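Taming the cords at a worktable in the middle of the room

Filed under: Workshop and craft room
12 December 2022

I love a table you can walk all the way around. You can cut fabric from any side, spread out a big gluing job, and two people can work across from each other without bumping elbows. The one headache is power! The outlets are on the walls, the table isn't, and sooner or later somebody catches a foot on a cord. I've been fiddling with mine since June and I'm finally happy enough with it to write it all down.

Start with the cloth

Put a cloth on first, before anything gets plugged in. Mine is a 52 inch square of plain cotton and I adore it. Small chargers don't skate around on it, it hides the glue spots, and a bright color makes a thin white cord so much easier to find. Let it hang over the edges a little, but keep it off the floor or you'll step on it (ask me how I know). If it creeps when you pull on things, four tablecloth clips will hold it, one to a side.

Bring the power up to you

I used to keep my power strip on the floor and crawl under the table every time I wanted to swap the glue gun for the lamp. Never again! Up on top you can see what's plugged in and reach the switch. A strip with two rows of outlets is great because you can put the chunky adapters on one side and the slim plugs on the other.

Lay the strip at a slant if you can. My friend Teemu Lappalainen showed me this and I thought he was being fussy, but the cord leaves at a gentler angle and the plugs on both rows are easier to grab.

Leave slack, then park it

A cord pulled tight between table and wall is the one that trips people. Give it enough to reach the floor with some to spare, and let the extra hang in a loose coil by the edge of the table. Loose is the word - don't wind it tight around a leg, and don't leave a big heap of it bundled up while something hungry like an iron is running.

White power strip and adapter on a lime-green cloth, with the spare cord coiled over the left front edge:

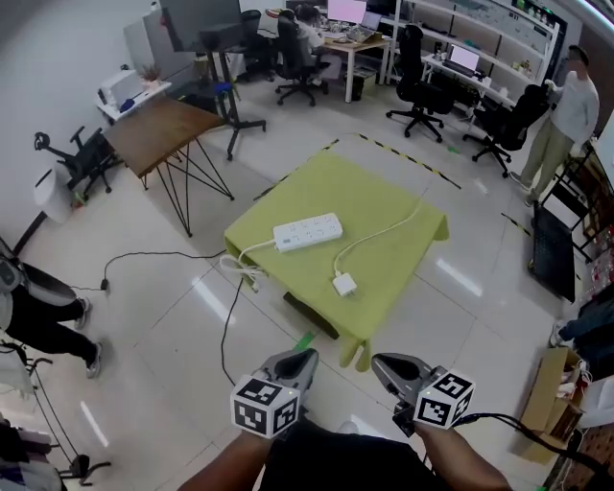
Sort out the floor

Pick one side of the table for cords and walk on the other sides. I run mine toward the nearest wall by the shortest way and put a cord cover over any stretch people have to cross. Bright striped floor tape is handy too, for marking where the walkway goes. Don't tape the cord down under a rug, though, as it can get hot and you won't see the damage.

Label both ends

Masking tape folded over like a little flag, one near the plug and one near the gadget. It takes almost 2 minutes per cord and you'll thank yourself every time you unplug something. Alasdair Forsyth wrote in to say he uses bread bag tags, and they work beautifully on thin cords!

At the end of the day I switch off the strip, unplug it at the wall and shake the threads out of the cloth.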